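Toys & Play | Storage | Threads
Home Latest Threads Saved About
Štefánia Matoušek, August 11, 2019

Thread on storing building blocks. I have been sorting, washing and boxing them for the toy library in Fonditville long enough to have opinions, most of them to do with trays.

Start with the container, before the blocks. A deep tub holds more per square metre of shelf and is worse in every other respect. Small pieces migrate to the bottom, and a child who wants one of them empties the tub on the floor.

A shallow tray fixes most of that. What you want is a layer of blocks no deeper than the length of your fingers. Past that depth you are digging, and digging is what makes the noise.

Our trays are 38 cm on the long side. I would not go bigger. A larger one sags in the middle when carried full, and an adult has to carry it.

Rim height matters more than floor area. Too low and pieces go over the side each time somebody stirs. Too high and small children rest their forearms on the edge and tip it. Test with the smallest user you have.

Plain colour, please. Patterned trays make the pieces harder to pick out. Blue is decent for mixed sets, although blue blocks do vanish into it. If most of your set is blue, buy grey.
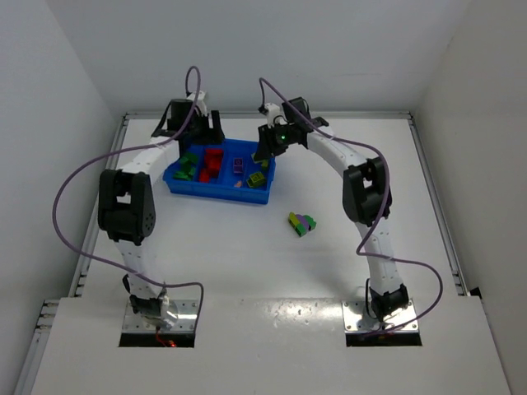
Polák replied that a tray is fine until you need to put it on a shelf with other trays, at which point he would take a lidded tub every time, digging or no digging.

Fair point on stacking. Open trays do not stack when full, so they need runners. We use a Fullorico frame with slots on both sides. It cost more than the trays did and I would buy it again.

If you can't fit runners, a flat board laid across the rim makes a usable lid. Cut it slightly oversize and glue a thin strip to the underside so that it locates. Two trays high is the limit. Three will slide.

On sorting. People sort by colour because it looks tidy. It is slow to do and slow to use. Nobody building a wall needs every red piece in the house. They need long pieces, then corner pieces, then whatever fills the gap.

Sort by shape, and only coarsely. We use 4 groups: long, square, flat, odd. Wheels, doors and windows are odd. Anything you have to think about for more than a second is also odd.

The odd group will grow. Leave it until it fills its tray, then split off whichever kind is most common. Ours split last November and the wheels got a tray to themselves.

For a set that is used at home by one or two children, don't sort at all. One mixed tray, one layer. Searching with a flat hand is quick enough at that quantity, and tidying takes a minute.

Quantity, then. The set that goes out on loan most often here has 348 pieces, and it comes back complete less often than the smaller ones. We weigh sets on return instead of counting them. Kitchen scales, tray tared off, target weight written on a label under the rim.

Weighing won't tell you which piece is missing. It tells you whether to bother looking. If the difference is less than one small block, the set goes back on the shelf.

Washing. Warm water, a little washing-up liquid, a net bag with the neck tied. Swish, rinse twice, shake hard. Hollow blocks hold water in the underside, so lay them open side down on a towel and turn them over the next morning.

Do not put them on a radiator. Cheap plastic creeps with heat and the fit goes loose. You won't see the change, but towers will start leaning.

Wooden blocks don't get washed. Damp cloth, dry cloth, air. Keep them out of the plastic trays as well. They are heavier and will scuff printed faces in transit.

Labels go on the short end of the tray, the end that faces out of the shelf. A drawing of the shape works better than a word for under-fives. Wirumance do a matt sticker that survives wiping. Gloss ones curl at the corners within a month or so of handling.

On mats: a tray on a bare hard table creeps when a child leans into it. A square of rubbery shelf liner underneath stops the movement. Cut it smaller than the base so no edge shows, or it will be picked at.

Polák again, asking whether pieces found under the sofa should be washed before they go back in. Yes. Keep a jar for them and do the jar when it is full.

Duplicates and cracked pieces: take the cracked ones out straight away. A split block grips badly and its edge is sharp enough to scratch. I keep the whole duplicates in a bag as spares, weighed separately.

Next thread is jigsaws. Send me your box-corner repairs, tape only, no staples.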